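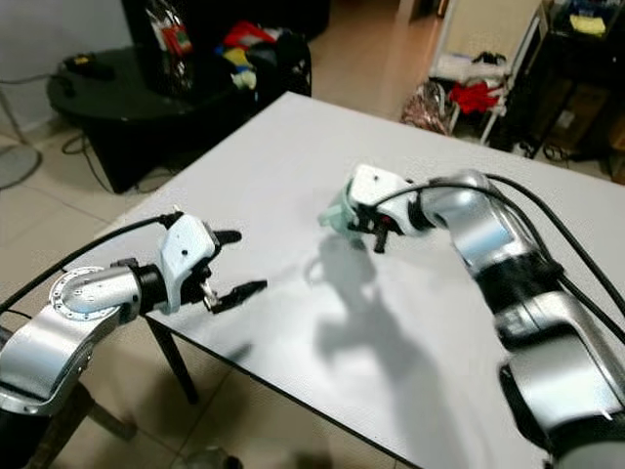 Eating well on the ward: what we learned at Mundgate
Speaker notes, 20 minutes plus questions

Opening
Good morning, and thank you for having me. I've been looking forward to this one, so if I start talking too fast, wave at me.
Ask for hands: who has eaten a meal in bed this year? Who enjoyed it?
Pause. Let people laugh if they want to.
Then: many of our older patients do that three times a day, for weeks. We wanted to see what happens when lunch becomes something you get up for.

Where we started
Mundgate has two wards for older adults. Most patients have had a fall, a chest infection or a hip operation, and plenty are living with memory problems as well.
Lunch used to arrive at noon, right in the middle of the medicine round. Trays went down on bedside tables, often just out of reach. Lids stayed on. By the time a nurse was free to help, the soup had a skin on it.
We weighed what came back. I love this part, because it was such simple work: kitchen scales, a clipboard and a very patient kitchen team. Over the whole project we logged 2,159 lunch trays.
(Don't read out the method. It's in the handout.)

What we changed
Go slowly here, people like to write this down.
First, the shared table. We cleared the old equipment bay and put in a table for eight, with chairs that have arms. Patients who are able to get up are invited to lunch there. Invited is the word we use, and they can say no.
Second, the medicine round moved to 11:15. This took longer to agree on than everything else put together! Talk to your pharmacy early. I mean really early.
Third, finger foods. Small sandwiches, quiche cut into strips, soft fruit, cheese. If a knife and fork have become confusing, a person can still pick up a sandwich and be in charge of their own lunch.
Fourth, staff sit down. They have a cup of tea or a small plate and they eat too. People with dementia often pick up the rhythm of a meal from whoever is next to them, and it's lovely to watch.

Zomano cards
These are our picture menus. One dish on each card, big print, plain background. Show two cards at most. We began with five and it was far too many, people just handed them back to us.
Pass the sample set around now. Get it back this time.

Who took part
124 patients came to the table at least once. Of those, 121 had something to eat while they were there. I still get a kick out of that number.
Be fair about it: these were people well enough to sit out, so this is not a trial and I won't pretend it is. We didn't have a comparison ward. Say this before somebody asks.

Drinks
Short section, skip if running late.
Jugs on the table, colored cups, a refill without asking. One cup of tea and two glasses of squash comes to more than 500 ml, and several people got there by the end of lunch without any nagging from us.
Patients on thickened drinks need their own labeled jug. Check with speech therapy every morning, as plans change overnight.

What went wrong
The radio. Half the table wanted it and half couldn't hear each other. It's off now.
Infection closures. We lost most of February. Skundader, the ward next door, kept going by setting up pairs of chairs by the window, and we've borrowed that idea for the next closure.
Weekends are still patchy. Fewer staff, so fewer people get up. Ntuli House, where many of our patients go for rehab, has relatives join in at weekends and we'd like to try it.

If you want to start
Pick one meal. Pick one bay. Find out what time your medicine round really happens, which may be different from what the chart says.
Ask the families what the person used to have for lunch. One gentleman had eaten cheese and pickle every working day of his life and we'd been giving him pasta.

Questions
Likely ones: cost (mostly chairs), falls (walk people over one at a time, frames parked within reach), night staff (they set the table before handover).
Handouts are by the door. Menu cards back to me, please.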